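# Household Tips: Can a Machine Fold the Laundry Yet?

Guidance for residents of Tedport considering automated help with clothing care.

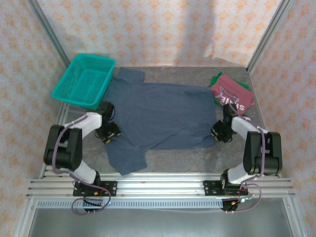
Rhona Pollock wrote to this page that she would gladly hand over the folding, but only if the machine could finish a full basket before supper and leave nothing for her to do again.

That standard is a fair one, and most equipment does not yet meet it. A T-shirt has no fixed shape, and two arms must agree on where the cloth begins and ends. In the Wynne household trial, a pair of arms folded 82 of 90 shirts to an acceptable standard. Each shirt took 6 minutes. Bedding was not attempted.

Readers who wish to prepare for such equipment, or simply to fold faster by hand, may find the following useful:

- Lay each shirt flat and smooth the creases outward before the first fold.
- Keep finished garments to one side, clear of the next shirt.
- Turn sleeves right side out at the washer.
- Sort by size. Mixed piles slow people and machines alike.

The department does not recommend buying a folding machine at present. The Likedar unit is priced at $4,000 and requires a dedicated table — a considerable amount of space in most homes. Robot vacuums remain the better purchase for general use. Notes on the Skimer floor model appear on the July page.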